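How to Read a Surgery Estimate Before You Sign It
By Jui-lin Lui
Updated August 9, 2024

Hospitals like to call the sheet they hand you a "good idea of your costs." I have read enough of them to doubt that. An estimate is a number somebody typed into a form, and you are allowed to ask where it came from.

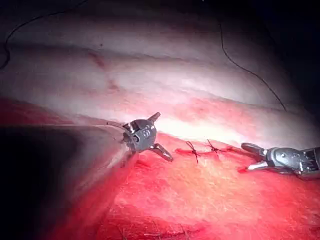
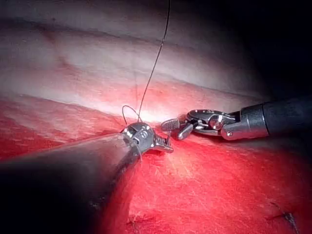
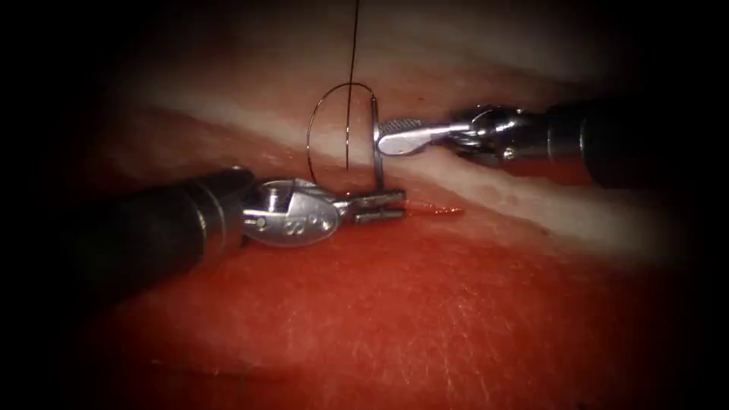 Surgical instruments at close range.

Step 1. Get it in writing
A figure given over the phone is worth very little. Ask for the written estimate, with the billing codes on it. If the front desk says they can't print codes, ask for the billing office. Write down the name of whoever you speak to and the time you called.

Step 2. Count the bills, then count again
Most people expect one bill. You may get separate ones from the hospital, the surgeon, the anesthesia group and the lab. Go down the estimate and mark which of these it covers. The sheet I got in March from the Lundgren surgery center covered the building and the nurses. The surgeon was on page 6, in a footnote, as "billed separately."

Step 3. Check each group against your plan
Don't accept "we take your insurance." Taking it and being in your network are two different things. Call the number on your card and read out each name from Step 2. Then ask for a reference number for the call. If they won't give you one, ask for the same answer by email.

Step 4. Question the round numbers
My estimate had a line reading "supplies, $2000." Nobody's supplies come to exactly that. I asked for it to be broken out and got back a list of 22 items, two of them listed twice. Would they have caught it themselves? Maybe. I wouldn't bet on it.

Step 5. Find out what happens if the plan changes
Ask these and write the answers on the estimate itself:
What if it takes longer than booked?
What if I have to stay the night?
What if you send a sample to the lab?
Who calls me if the price goes up, and when?
"We'll work with you" doesn't answer any of them.

Step 6. Be careful with price tools
I tried two. Drekley gave me a range so wide it was useless. Lomel gave me one firm price, which I trusted even less, and it left out anesthesia. Use them to come up with questions and leave it there.

Step 7. Keep the estimate
Put it in a folder and hold on to it until every bill has come in. My last one, for $83, showed up long after I thought I was done. It was from a lab in Zustcombe I had never heard of. It wasn't on the estimate, so I called and asked them to explain it. I'm still waiting to hear back, and I haven't paid it.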